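06/06/2026
Grupo Anville, Politécnica de Ornport

Informe de proyecto: por qué nuestro robot cerraba la pinza antes de tiempo

El plan de Anville era sencillo sobre el papel: grabar a personas guardando cosas de aseo y maquillaje en una caja con dos pinzas de mano, entrenar un modelo con esas grabaciones y pasarlo al Drastden, el robot de dos brazos del laboratorio. La parte de entrenar salió a la primera (¡qué ilusión!). Lo que vino después ocupa casi todo este informe.

En la primera prueba con el Drastden, el brazo izquierdo iba bien. El derecho bajaba hacia el frasco, cerraba los dedos en el aire un poco antes de llegar y seguía bajando con la pinza ya cerrada. Al segundo intento empujó un bote de crema fuera de la mesa. Al tercero apretó contra el borde de la caja y saltó la parada por fuerza, que para eso está, pero el susto me lo llevé igual porque yo tenía la mano bastante más cerca de lo que permite la norma del laboratorio. Lo apunté en la hoja de incidencias y desde entonces pruebo con el pulsador de emergencia en la mano y los pies detrás de la línea.

Mi primera sospecha fue la calibración. Perdí una semana entera ahí, recalibrando la apertura de los dedos y mirando curvas que estaban perfectas. Luego le eché la culpa al modelo y entrené otra vez con menos velocidad, y lo único que conseguí fue que se equivocara más despacio.

La pista buena salió al volver a las grabaciones y reproducir las dos pinzas a la vez, con la señal de apertura debajo del vídeo. Las habíamos hecho en un dormitorio, con la caja naranja encima de la cama, y cada pinza guardaba lo suyo con su propio reloj. En la pinza derecha, la señal decía «cerrado» mientras en el vídeo los dedos seguían abiertos. Medí el desfase con un golpe seco entre las dos pinzas al principio de una toma nueva – el truco de la claqueta de toda la vida – y me dio 333 milisegundos. Para una persona es poco. Para un brazo que baja hacia un frasco con dosificador es llegar con la pinza cerrada.
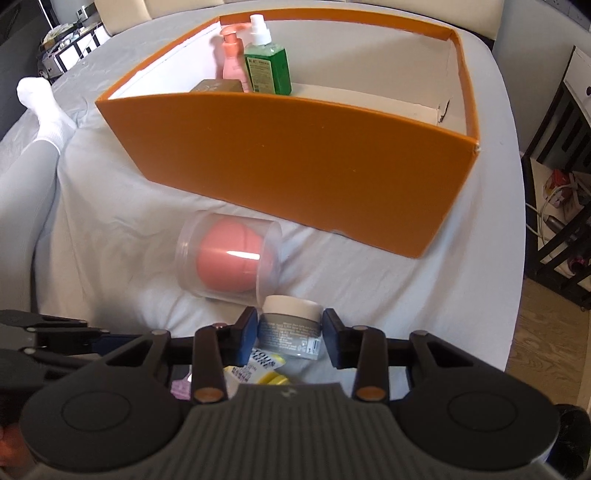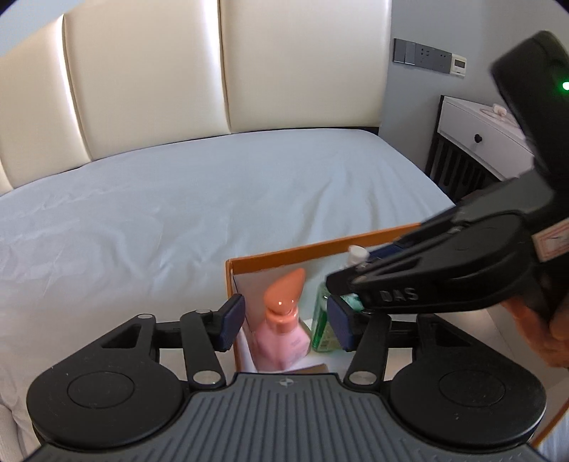 ¿Se puede corregir el desfase sin repetir todas las grabaciones?

En casi todas las tomas basta con desplazar la señal de apertura el mismo tiempo para que vuelva a coincidir con el vídeo. Hay que repetir las tomas en las que el reloj se reinició a mitad de la grabación, porque ahí el desfase cambia y no queda una referencia fiable.

De las tomas que teníamos, unas 300, tuve que tirar nueve por ese motivo. El resto las arreglé con un script bastante feo que está en el anexo. El origen del problema estaba en Siddiqui, nuestro programa de sincronización (lo escribimos en noviembre, con muchas prisas, y se nota): ponía en hora las dos pinzas al arrancar, pero si una se apagaba y volvía a encenderse, tomaba la hora del último archivo guardado y seguía tan tranquilo. Ni un aviso, ni una línea en el registro. Ahora comprueba los dos relojes antes de cada toma y, si no cuadran, no deja grabar.

Con los datos corregidos, el brazo derecho ya cierra donde debe en las pruebas con frascos altos. Con los objetos pequeños sigue fallando, sobre todo si están tumbados, y no tengo claro que sea el mismo problema. Puede ser que se vean mal desde la cámara de la pinza cuando los dedos están casi encima, o puede que falten ejemplos. Lo dejo abierto.

También hemos bajado el límite de fuerza del Drastden mientras dure la fase de pruebas, y hemos cambiado el protocolo: cualquier modelo nuevo se ejecuta primero en vacío, sin caja ni objetos, y se mira la señal de cierre antes de poner nada delante. Es un rato más por sesión y a mí me parece muy bien pagado. El siguiente paso es repetir las nueve tomas perdidas con la versión nueva de Siddiqui y volver a entrenar desde cero.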